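## Reds, whites and other laundry regrets

Wash anything bright red on its own the first time. The label says "wash separately" and everybody reads that as a suggestion — my brother-in-law Faustino spent most of March in pink undershirts.

- Turn jerseys and track jackets inside out and do up the zips. Stripes last longer that way.
- Half the detergent on the cap line is plenty. The cap was designed by people who sell detergent.
- Spin team gear at 600. Save 900 for towels, which have no feelings.
- Empty every pocket. I've laundered 4 bus passes and a perfectly good mouthguard.
- Carry the load in a basket with holes in the sides, so damp socks can breathe while you put off dealing with them. Park it right in front of the door before you start sorting.

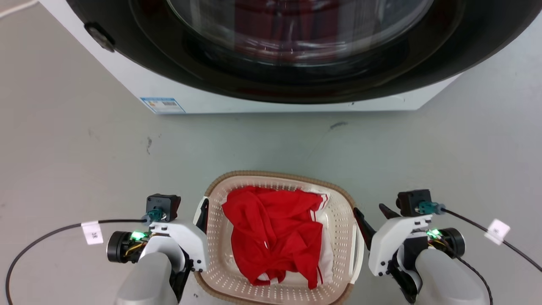

Whites that have already caught some colour can often be rescued if you keep them out of the dryer. Soak them overnight in a bucket of oxygen bleach and cool water, then rewash. Silk and wool don't get the bucket. They get an apology and a trip to the cleaners.

Leave the washer door ajar between loads, and wipe the rubber seal on Sundays.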